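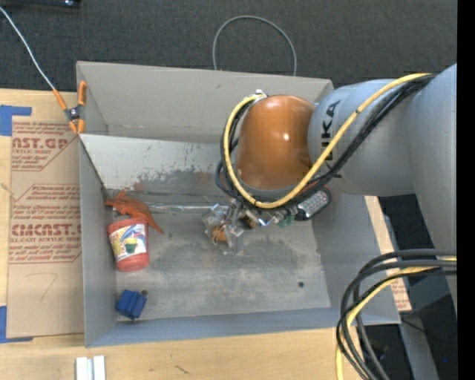

Grey bin, left side: red cup, blue block, orange spiky thing. Floor as bad as I said.

Forum > Cleaning and Tidying > Grubby grey bin, scrub it or paint it?

deliar
Hi all, Delia Radu again, the one who asked about the carpet tiles in November. I've got an open grey bin with sloping sides that lives on a pale wooden table, and the inside has gone horrible. The floor is all smudges and scuffs, and along the bottom of the far wall there are reddish-brown splotches as well as the dark stuff. I'd love to get it back to one even grey.

It holds odds and ends, mostly toys, plus a work light. I've tried washing-up liquid and a soft sponge and it made next to no difference (well, the sponge went black). Do I keep scrubbing or give up and paint it? There are a couple of little holes in the floor too, so I don't want to slosh a bucket of water in there and have it come out on the wood.

mossbank
Don't paint yet! Paint over grime always peels. Get a tub of Trokirov paste, the white one, and a damp cloth. Small circles, wipe, do it again. I did a garage shelf that had been filthy for years and it came up lovely. Put a folded towel under the bin if you're worried about those holes.

tinlid_77
Disagree, sorry. Anything gritty on a painted surface takes the paint off with the dirt and then you've got shiny patches AND dirty patches. Is it painted? If it is I'd go for warm water with a splash of vinegar and a lot of patience.

deliar
Painted, yes, and scuffed already on the tall back wall, with darker streaks and drips low down. I'd sort of stopped seeing them until I took everything in properly this morning. There's a shiny strip going across that wall too, just above the floor, and I bet there's muck stuck all along it.

mossbank
Is the strip tape? If it's tape peel it off first, clean under it, put fresh on. Hairdryer on low for the glue.

tinlid_77
And if it's a seam and you go picking at it with a hairdryer you'll have another hole. Look before you peel, that's all I'm saying.

deliar
Ha, all right you two. I'll go and have a proper look at it. 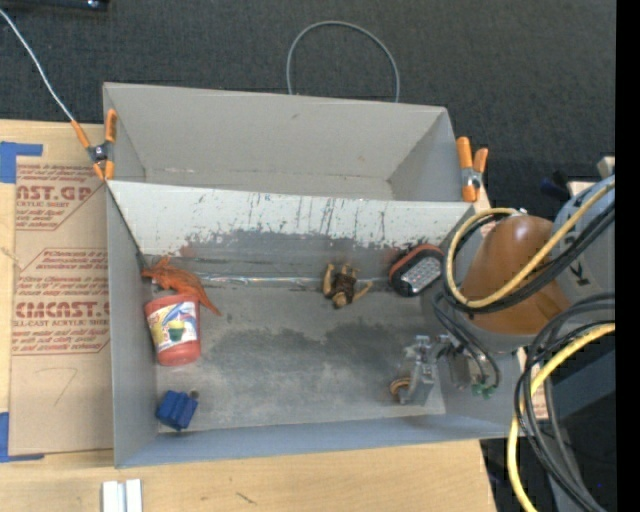
I also want to sort out what goes back in afterwards. The dinosaur always ends up in the corner by the left wall, and the little brown figure is face down against the back with his arms out, poor chap. The work light is the black one with the orange rim, and I do think that ought to live somewhere else, it's not a toy. My sister says leave everything as it is and just shake the bin out over the lawn. She says that about most things.

Penny Brunet
Your sister has a point, a lot of that will be dust. Hoover first, with the brush end. I wasted a whole Saturday scrubbing a drawer that only needed hoovering.

And take the orange clamps off the top corners before you do any of it, or you'll have dirty water running down behind them.

deliar
Penny, good thought about the clamps, I'd have gone straight round them. Hoover first it is.

tinlid_77
Wash the toys while you're at it or they'll put the dirt straight back. Warm soapy water for the dinosaur if it's plastic. I'd only wipe round the label on that red cup though – printed labels go soggy and then you're left with half a picture.

mossbank
Still think you want the paste for the brown bits. Vinegar won't touch those.

tinlid_77
Try each on a patch the size of a stamp and see. I'll be quite happy to be wrong.

deliar
Fair enough. The Drumley hardware shop has the small tub for under a fiver so I'll get one and do a patch of each, low down in a corner where it won't show. If neither works I'm painting the floor and hang the consequences. Does anyone know a grey that isn't blue when it dries?

Penny Brunet
Istitz do a tester pot, I think it's number 758. Two coats, and leave it overnight in between. It does look blue in the pot, don't panic.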